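Forum > Hardware > Purchasing and Planning
Thread: Budget for second dual-arm cell, sanity check wanted
February 2018

gantry_lou
We have one dual-arm cell running and approval in principle for a second. I need to turn in a line-item budget and would like people to poke holes in it before our finance office does. Use is tabletop pick and place, mostly shelving and stacking tasks, light objects. Both arms come from Prira. Current plan is to duplicate the existing cell exactly, plus one spare wrist assembly.

Non-arm items so far, per cell:
Extrusion, panels and hardware: 605
Grippers, fingers and pads: 800
Cable, clips, conduit: 200
Task props: 0 (we bring things from home)

What is missing?

torque_ripple
Spares. One wrist assembly across four arms is thin. What fails on ours is the shoulder motor, then the gripper, then the wrist. Price a shoulder before a second wrist. Also, what is your lead time from Prira? Ours went from three weeks to nine with no notice.

gantry_lou
Quoted at four weeks. I had not considered the shoulder. We have lost none so far, but the first cell has only been up since November.

D. Watkins
Zero for props is wrong. You will be asked for repeat runs with the same objects and somebody will have taken theirs home. Buy two identical sets and keep one boxed.

Also, post the cell. Nobody can find what is missing from a list that short.

gantry_lou
Fair. Current cell, bookshelf task:

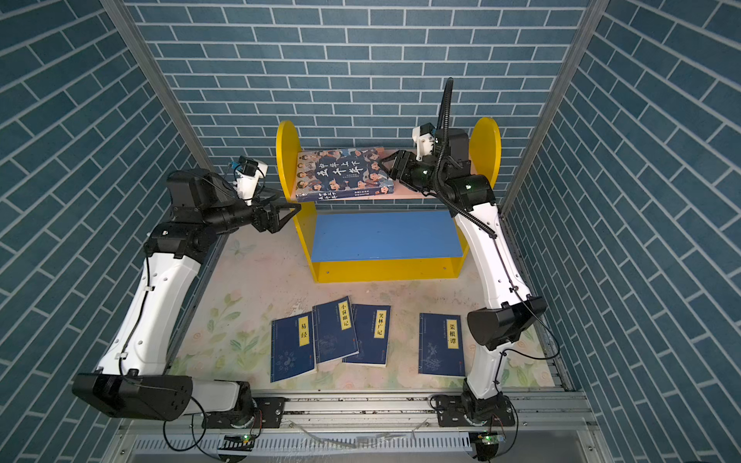 The question I keep going back and forth on is whether to buy the Gough enclosure kit for cell two or build from stock extrusion again. The kit comes with pre-cut posts, corner brackets and opaque panels, and costs a bit over twice what we spent. Building took two of us most of a week, and I have not charged that time anywhere. We would finish the inside the same way in either case, with the blue brick paper on all three sides and the floral mat on the floor, so the cost of those is identical and I left them out of the comparison.

torque_ripple
Charge the time. Two people for most of a week is more than the price gap on any kit I have looked at. Finance will not see it, but your schedule will.

kestrel_44
Disagree. Kit posts are at fixed positions. If you later want the panels at a different angle you are drilling the kit, and at that point you have paid double for extrusion. Your side walls are slanted in toward the back. Can the Gough brackets do that? Ours were 90 degrees only.

gantry_lou
I did not check that. The data sheet lists "corner bracket" with no angle given. I will write to them.

Delphine Castellanos
Different item. I run purchasing for a lab with several of these, so a few notes from that side.

1. Put the base rail and the grate on their own line. If they sit under "hardware" they get cut as duplicates of something you already own.
2. Conduit. You have corrugated conduit on the right forearm and clipped cable on the left upper arm. Decide which one is standard before ordering for cell two. We paid for both for a year. The conduit wears better; the clips are faster to service.
3. Small boards. Buy spares for the ones down by the bases. They cost very little and a dead one stops the whole cell.

D. Watkins
On 2, I would go the other way. Conduit adds drag at the wrist on light arms. We measured a repeatability difference after switching to clips. Small, but we kept the clips.

Delphine Castellanos
How much slack did you leave? With a long loop above the wrist we could not measure any difference.

D. Watkins
Not much slack. Could be that.

kestrel_44
Back to props. That is a large book for a two-finger gripper, lying flat on the shelf board. What is the opening on those fingers? If you plan on more objects like it, budget for a wider finger set now. Pleltora does a long-stroke version. The thin ones on the mat are a separate problem: flat on a soft surface, you need a thin fingertip to get under the edge. I would list two finger sets per arm.

gantry_lou
The stock fingers will take the big one by the spine edge if it overhangs. Flat in the middle of the board, no. Thin books on the mat are hit or miss and depend on how they overlap. Two sets per arm is a good point. Does the Pleltora set bolt on without an adapter?

kestrel_44
Adapter plate. It is in the box, but the screws are not.

torque_ripple
Avoid the Zenix adapter if someone suggests it. It adds length and your wrist camera will be looking at the plate.

wirenut
We use the Zenix one with no trouble – depends on where the camera mount sits.

torque_ripple
Ours sits directly on top of the wrist, same as the ones posted. It blocked the lower third of the view.

gantry_lou
Revised list, per cell unless noted:
Extrusion and panels: on hold pending answer on bracket angle
Base rail and grate: separate line
Second finger set, each arm: added
Spare shoulder motor: one, shared between cells
Spare wrist assembly: one, shared
Spare boards: two
Props: two identical sets, one boxed
Cabling: clips, conduit on one arm for comparison
Build labor: shown as hours

I will post the Gough reply when I have it.

D. Watkins
Add freight. It was almost 9 percent of our order.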